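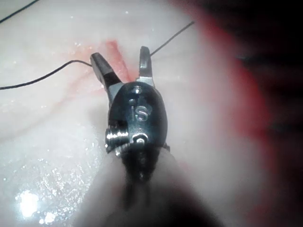

Workshop notebook, August: portable dome and star projector

Entry opened 9.15 a.m. Prendport Science Centre, ground-floor workshop. To be read with the July entry on the loan agreement with Trudmont Library Service.

State of the equipment on return

The portable dome came back from Cheetham in its two canvas bags, with the fan in its own crate. The loan sheet was signed at both ends, but the column for damage had been left blank. Both bags were opened and the dome spread on the workshop floor. The following was recorded.

Entrance tunnel: stitching open along the lower seam on the left-hand side as one enters. The cloth itself is sound.
Dome skin: 3 small holes near the base, all on the side that stands next to the fan. Light passes through them when a torch is held outside.
Fan: runs. There is a rattle at the low setting which stops at the high setting.
Projector: the lamp lights, but the star field is dim towards the southern edge.
Floor mat: dirty, otherwise in order.

The visitor book was in the projector case. It records 173 children over the stay at Cheetham, the largest total for any library on the Trudmont list so far. The figure has been copied into the outreach register.

Repair of the tunnel seam

The old thread was picked out well past the open part on both sides until firm stitching was reached. The seam was closed with a double row in heavy polyester thread, and the ends were tied on the outside, where children's sleeves will not catch them. The previous repair had been tied on the inside. Colleagues are asked to keep to the outside in future.
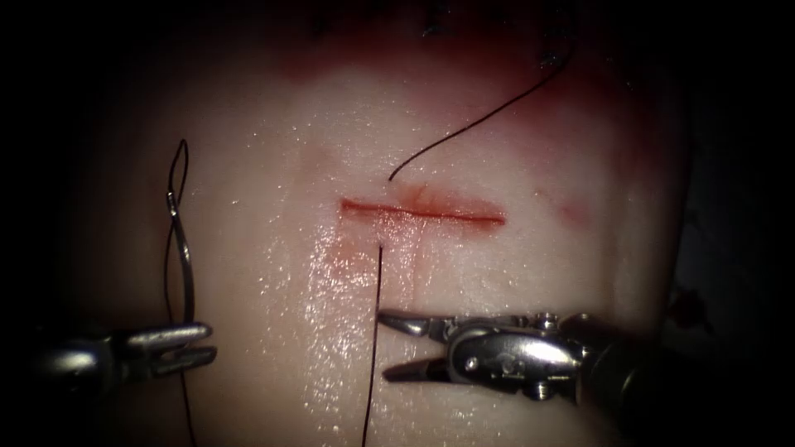

Incision in the tissue surface, with black suture thread. Fixed view.

The holes in the dome skin were closed with black patches cut from the spare cloth. Each patch was glued on the outer face and weighted under a board until midday. The inner face was then touched in with the grey paint used for the projection surface. The tin is almost empty. A new tin should be the same shade from the same supplier; the tin bought elsewhere last year dried with a shine, and it remains at the back of the cupboard marked "not for dome".

Inflation test

Dome inflated at 2 p.m. with the tunnel closed. It stood fully in the usual time and the new seam held with one person leaning against it. The patches could not be found from inside with the house lights off. The rattle in the fan was traced to a loose guard, and the screws were tightened. It is still faintly audible at the low setting, and the bearing may be the cause. The fan may go out as it is, but it should be listened to again before the winter bookings.

Projector

The case was opened and the star cylinder lifted out. Dust had collected inside the lower half.
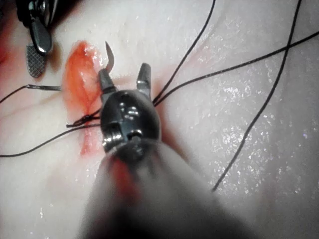 It was removed with the blower and a soft brush. No liquid was used, as the Vandberg handbook is firm on this point. The dim area at the southern edge improved, though not completely. On second inspection the lamp was found to be sitting low in its holder. It was reseated and the field is now even to the eye.

The hour counter on the lamp stands at 4000. The lamp should be replaced before the next loan. An order has been written out for Vandberg and left in the tray for signature.

Art display for the dome visits

The drawings made by children at Cheetham after the show were packed flat between the boards and arrived in good condition. They are to hang in the corridor outside the planetarium until the end of the school holidays. Names on the front of the drawings are to be covered; first name and age may be given on the label where the form allows it. Forms are in the blue folder.
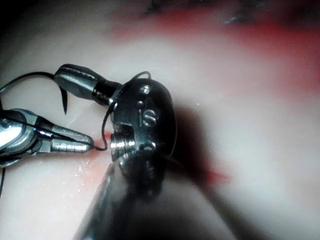 Instrument wrist at the tissue surface, with the raised letters "is".

Outstanding

Lamp order to be signed and sent.
Grey projection paint, new tin.
Floor mat to be washed and dried fully before folding.
Trudmont to be asked that the damage column be filled in on every loan, with the word "none" where it applies.
Fan bearing to be checked.

Dome folded and bagged at 4.40 p.m. Bags returned to the lower shelf, with the fan crate beside them.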